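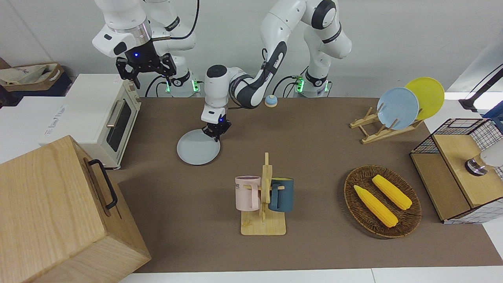

A Tuesday at Gbeho: two arms, one plate and a very good question

I have wanted to get inside the Gbeho lab ever since their first write-up on kitchen tasks went around our reading group, so when Efua Agyeman wrote to say they were letting a few visitors in for an afternoon in September, I had my train ticket booked before I'd finished her email.

You come in through the old Brandus building, up two flights, and then along a corridor where the posters get newer as you walk. Efua met us at the top with coffee (good coffee!) and took us straight in to see the manipulation work, no slides first. I wish more labs did it that way.

The project is called Drallorard, and the question behind it is easy to say. If you teach a pair of arms a household job by guiding them through it, which of your recordings are doing the teaching? Most groups I know collect as much as they can and train on the lot. Junaid Awan, who runs the training side, had a hunch that a lot of it was dead weight, and he has spent the better part of a year finding out.

They began with 2,035 recorded runs on the kitchen table setup. Each one is scored by how much it changes what the policy does at the hard moments: closing on a rim, letting go, choosing which arm should move. Long stretches of an arm traveling through open air score close to nothing. Runs where the operator hesitated near the plate and then corrected the grip score very high, and Junaid was delighted about this, because those were the very ones people used to throw out as sloppy.

After scoring they kept 809. The policy trained on those did better on the plate task than the one trained on everything, and it was ahead on the mugs too, though by less. I asked whether it might just be luck with the random seeds. Junaid laughed and pulled up a plot with the repeat trainings on it, and the gap was still there in all of them.

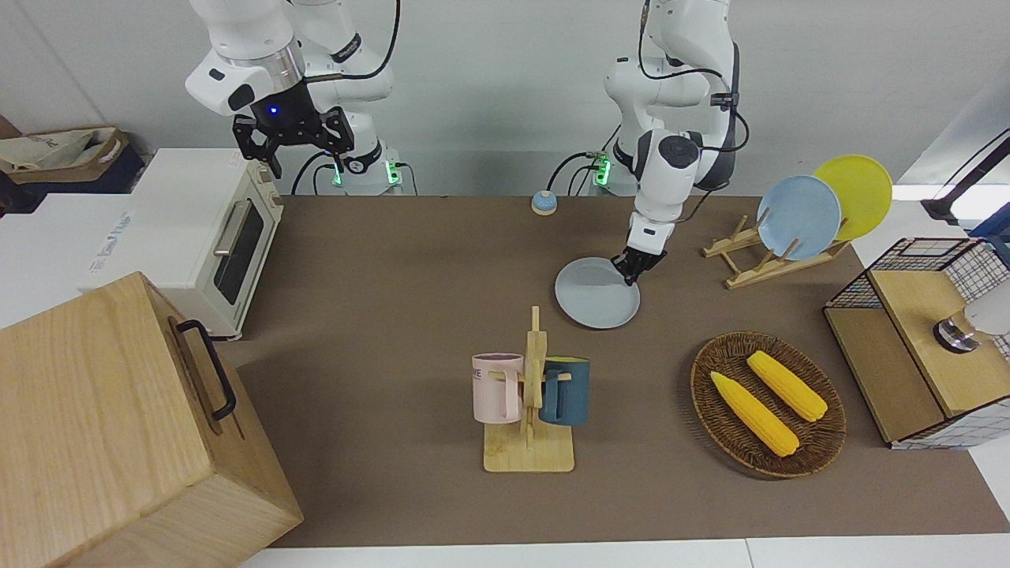

The plate task at Gbeho, with the left arm's gripper closed on the rim.

Plates are a lovely choice of object for this, by the way. A flat plate on a flat table gives a two-finger gripper very little to work with, and there's a real difference between touching the rim and having hold of it. Siham Atallah, who did many of the recordings herself, talked us through how she approaches it and kept demonstrating in midair with her own thumb and finger. She says her grip on dishes at home has changed and her sister finds it unbearable.

I also liked how much they leave out on the table. Corn, mugs on their tree, the toaster oven, a rack with plates already in it - the policy has to find its plate among all that. Araba Mensah told me the early version was trained on a nearly bare table and fell apart as soon as somebody added a mug. The test set is 132 runs with things moved, and nothing in it is used for scoring or training. I was glad to hear that said without anyone having to ask.

There are open questions, and the team was frank about them. The scoring needs a trained policy to begin with, so you pay for one full training before you save anything. It also hasn't been tried on soft things. Cloth is next, and Siham is already dreading it. And they don't know yet if a set picked for one pair of arms would suit another pair. A group at Isteda wants to try, and Araba is getting the files in order for them.

We ran well over time. At ten past five there were still four of us standing by the bench arguing over whether hesitation is a skill, and Efua had to turn us out so she could lock up. I filled most of a notebook and missed my train, and spent the wait on the platform rereading my notes on the scoring step - I want to try it on our own drawer-opening recordings before the end of the term.

If you get the chance to visit, go, and ask Junaid to show you the low-scoring runs as well. Watching a dozen in a row taught me more about our own recordings than I was ready for.

Posted by Salamatu Baidoo

Related posts
Notes from the Isteda open lab
Opening drawers: what our first recordings got wrong
A reading list on learning from demonstration

Get new posts by email. Enter your address to join the newsletter. You can unsubscribe at any time.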